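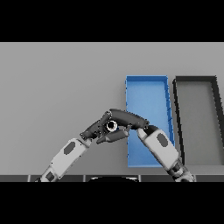
Workshop tips for the two-arm sorting challenge
Notes from the Dramdale after-school robot club, updated June 30, 2022

I have helped with this club long enough to distrust most advice about it, including my own from last March. Take what works in your garage or at your kitchen table and leave the rest.

Don't believe the simulator too quickly
A run that goes well on screen tells you the program does what you wrote. It tells you very little about a tray that slides when you bump it. Siiri Sjöberg's team logged 229 clean simulated handovers before they tried one with real trays on a real bench, and the first real one ended up under the radiator. Run the simulator to catch the silly mistakes, then stop admiring it.

Stop trays from creeping
Everybody suggests double-sided tape. It holds fine and then takes the finish off the table. A damp dishcloth wrung out hard and laid flat under each tray does the same job for an afternoon. Rubber shelf liner is better still if you have a scrap. Mark the corners with painter's tape so you can put a tray back where it was.

Leave a gap between trays
Pushed tight together, two trays act like one, and a knock to the first moves the second. Two fingers' width is plenty. Kumiko Amano wants more than that – we have argued about it and I still think she is wasting table.

Round parts
Small round parts roll. Some kits sell foam rings for this, and I see no reason to pay for them. Cut the cups out of an egg carton, trim them low, and start each part in one. For practice parts, use bottle caps, hose washers or slices of an old broom handle, sanded so they don't shed splinters into the grippers.

Do you need two arms?
Often you don't. Passing a part from one arm to the other looks clever, and the rules at the Boltby meet do give points for it, but every handover is one more chance to drop something. Have your students do the whole job with one arm first and write down the time. If the second arm doesn't beat it, ask why it's there. Takumi Nakajima's group found theirs was slower and kept it anyway for the points. Fair enough, as long as they know that's the reason.

Cleaning finger pads
Dish soap on a barely damp rag, then a dry one. Skip the alcohol wipes until you've read what the pads are made of. Unplug first.

Keeping notes
Our best team filled 201 lines in a plain school notebook. The worst had a shared folder with 362 files, most of them called "final." Write the date, what changed, and what happened. One change at a time, please – I say this every year and get nods.

Storing cables
Bread bag clips, labeled in marker. Toilet paper tubes also work for the thick ones, though they crush if you stack them.

Rianne Van Acker has the key to the parts cupboard over the summer. Bring back the small screwdrivers.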